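Quick one tonight because the dough is resting and I have maybe an hour before it needs me again.

So. The flatbread thing. A few of you asked after the last post how the move to the Ilonero flour went and I kept saying "post coming" and then it was May. Sorry. Here goes.

Background if you're new: I've been baking out of my own kitchen in Fairclough for a while now, mostly for the Monday stall, mostly flatbreads, some rolls when I have the energy. I used Sarnik flour for years. Cheap, came in big sacks, I could carry one up the stairs without swearing much. Then the mill changed something. They say they didn't. They did. The dough went slack by the second fold and I had a whole batch that spread out like soup. Threw away 12 breads. Cried a little, ate toast.

Yolotzin Espinoza (two stalls down, tamales, you should go) told me to try Ilonero. Her cousin drives out there anyway so she got me a sack on his next run. Dear lord. It smells like something. I'd forgotten flour had a smell.

But it drinks. It drinks SO much water. First batch I used my old numbers and got something you could have shingled a roof with. Second batch I overcorrected and had to scrape it off my own wrists. Third batch was fine in the bowl and then tore when I stretched it. I was ready to go back to Sarnik and just make soup bread forever.

What fixed it, in the order I figured it out:

- More water, but late. Mix it stiff, leave it alone, then work the rest in with wet hands.
- Salt goes in with the late water. I used to put it in first. No idea why, my aunt did it.
- Longer rest before shaping. Much longer than I wanted.
- Less flour on the board. Way less.

That last one took me the longest to accept. I'm a heavy duster. I like a snowy board, it makes me feel like I know what I'm doing. But all that loose flour gets folded in and then it burns on the hot stone and you get those bitter gray specks on the bottom. People were being polite about the specks. One man was not polite about the specks.

Right, the rest. I make the dough at 6 in the evening and shape it next morning. It sits in the cold stairwell in winter and in the fridge the rest of the year, in the yellow tub with the lid that doesn't match. If you shape it the same night it fights you. Pull it out, it shrinks back. Pull, shrinks. You can win but you'll make holes. Overnight it just sort of gives up and lets you do what you want with it.

Weights, because somebody always emails. 157 grams a ball. Yes I know that's a stupid number. It used to be 150 and they looked stingy next to the ones from the bakery on Ernum Street, so I went up a bit and then a bit more, and that's where it stopped. They fit the stone and they fit the paper. I'm not changing it.

The stone. I get it hot for ages before anything goes on it. If the first one comes off pale I eat that one standing up, with butter, and wait. You can't hurry the stone. I have tried with the broiler, and what I got was a black top and a raw middle and the smoke alarm going at an hour when my neighbor was very much asleep. I took her some breads. The good ones.

Oh and the oil. I stopped brushing before baking. I brush after now, the second they come off, and then stack them in a towel so they steam each other soft. Before, the oil made the tops go hard in patches. Might be my oven though, it's got a hot corner at the back left and I've never made friends with it. I turn everything halfway thru.
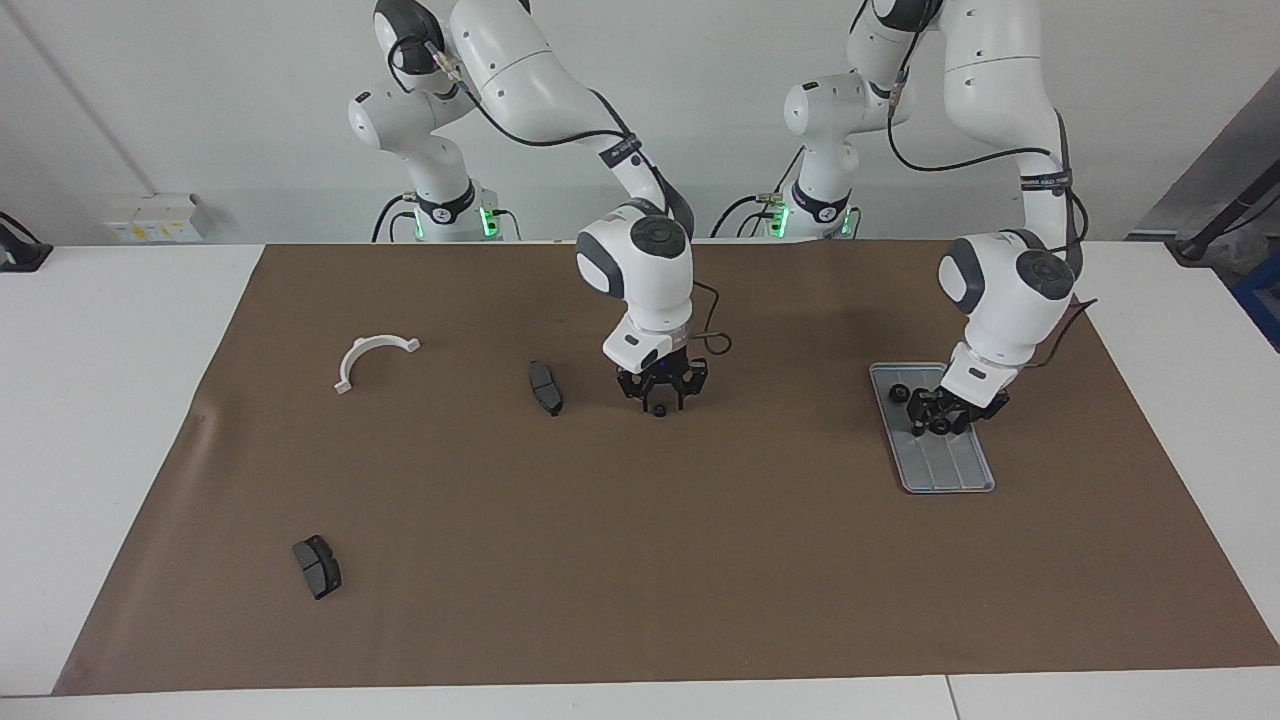 Can you still use all-purpose if you can't get the Ilonero? Any ordinary all-purpose flour will make a decent flatbread, just hold back some of the water at the start and stop adding when the dough feels soft but doesn't stick to a wet hand.

It won't taste quite the same. A bit flatter, a bit sweeter maybe. A spoon of whole wheat helps. I did it that way for my sister's birthday when the sack ran out early and she had three and didn't say a word about it.

Storage stuff, fast:

They're best the same day. Next day they want a hot dry pan, a few seconds a side, flick a little water on first. Freezing is fine, put paper between them or you'll be chipping them apart with a butter knife. Please don't microwave them. I mean you can, it's your bread, but eat it immediatly because it turns to leather while you're looking for a plate.

Things I still haven't worked out. Seeds on top keep falling off, even with the oil. Tried pressing them in before baking, then half of them scorch. Also the garlic ones are a mess, the garlic goes bitter unless I put it in the oil afterward, and then everything in the stall box smells of garlic including the cash tin. People seem to like it. One lady buys 2 every week and sniffs the bag before she leaves.

And I need to talk to Yolotzin about splitting a bigger order, since her cousin is only going out there till the end of the summer and I am not driving that road in my car. If anybody near Fairclough wants in on a sack leave a comment. You'd have to come pick it up yourself, I've got the stairs, remember.

OK timer's going. The dough's up over the rim of the tub, which means I filled it too full again. Next post will be the lentil thing, I promise, I've got the notes somewhere.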